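Aurélien Le Goff does not believe in the reading hour. He has taught night classes for adults for most of his working life, and when I told him I was writing about the fashion for evening reading plans, he sighed into the phone and asked who was selling one now.

Plenty of people are. Petden will mail you a box with a novel, a candle and a schedule. Flavik has an app that scolds you. Both promise you'll be a reader by March.

"A reader by March," Le Goff said, when we met. "And what are you in April?" 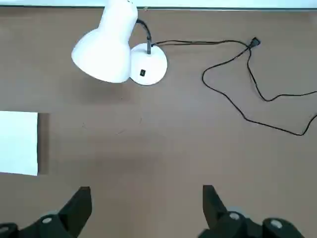

*Photo: courtesy of Plarnis*

He isn't against books, and he got a little cross when I suggested it. His complaint is with the idea that reading is a habit like flossing, something to be done for a set time and crossed off. He tried it himself with a long Russian novel, 1016 pages in his edition, split into equal parts by a plan he found in a magazine.

"I stopped in the middle of a duel," he said. "The plan said stop, so I stopped. What kind of idiot stops in the middle of a duel?"

I asked whether a plan might still help someone who hasn't opened a book since school. He gave me that much, slowly. Then he took half of it back.
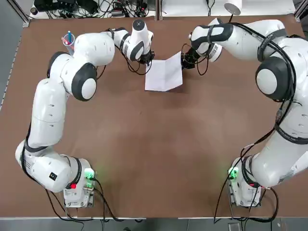 "They read, yes. Ask them a month later what was in it. They'll tell you how many they finished."

I'm not sure that's fair. I know what I finished last year and couldn't tell you the plot of half of it, and I had no plan at all. Le Goff waved this off. Forgetting is fine, he said, as long as you were there at the time.

His own class has no schedule. It has been going since 2000, and this term there are six students, reading a short book called *Chow* about a family that runs a lunch counter. They read aloud. If a page is dull, they say so and skip it. 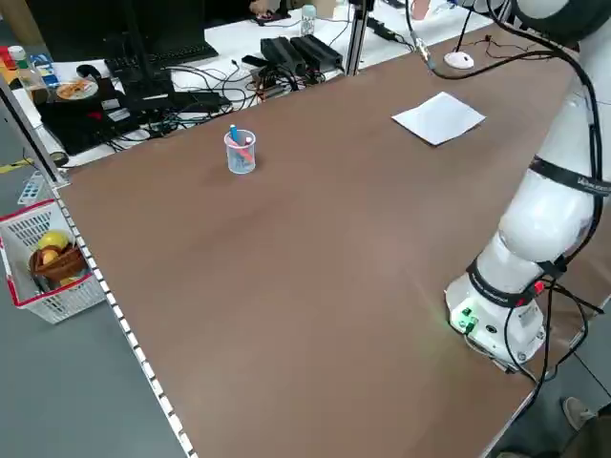
I pointed out that a class that meets every week at the same hour sounds a lot like a reading hour. He looked at the ceiling for a while.

"There's soup," he said. "It's different if there's soup."

He couldn't show me that his students read more at home than anyone else does, and he didn't try. He has never asked them. Two had dropped out before the term was over, one of them to follow the Petden plan.
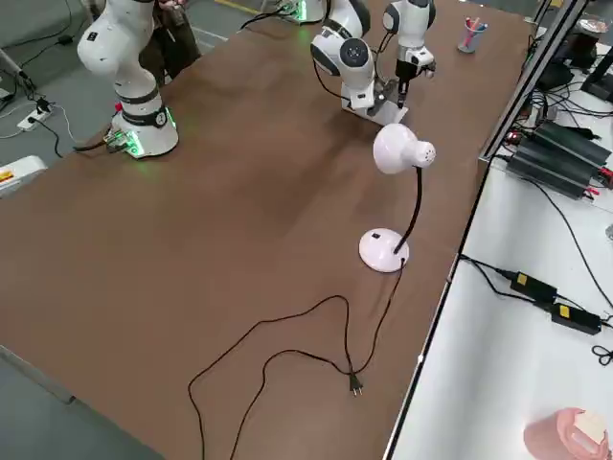

Desk lamp and two robot arms

"She may be very happy with it," he said. "She gets the candle." He still thinks she'll come back when the class starts its next book, though he hasn't picked one yet and wouldn't let me see the list.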